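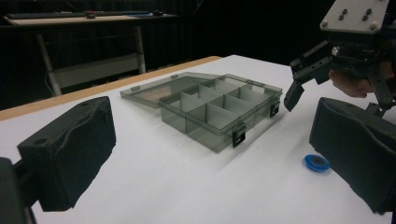 Home | Projects | Gallery | Notes | Contact

Teaching by Hand: the Sorting Box Sessions
08/08/2024 - posted by the Noder bench team, Oltudow

We've been at this since February and I still get a kick out of it! The idea is simple enough: you pick up a pair of grippers, one in each hand, and do the job yourself, and the recordings become the lessons the robot learns from. No joysticks, no code to write for each new chore. Our Sanalwood set is up to 214 recordings, 158 of them good enough to train on, and small parts are easily my favorite bit so far.

The organizer box
A gray see-through box with its lid laid open, and one blue cap to deal with. It sounds like nothing until you try it with two padded black fingers where your own used to be - you slow right down, and you start noticing how much your fingertips normally do for you. 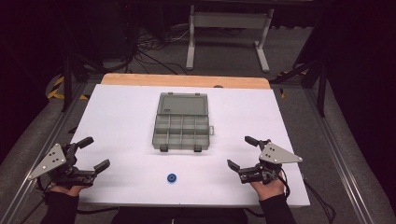

Both hands stay on the job even when only one of them will do the picking. New people tend to forget the idle hand and let it drift, and the robot would happily learn the drifting too! We ask everyone to keep each try under 90 seconds and to start over after a fumble, although a clean recovery is worth keeping (we love those).

Next up is closing the lid, latches and all. The folks at Sheehan want to have a go at that one with us, and I can't wait.

Contact us | Copyright 2024 Noder | Back to top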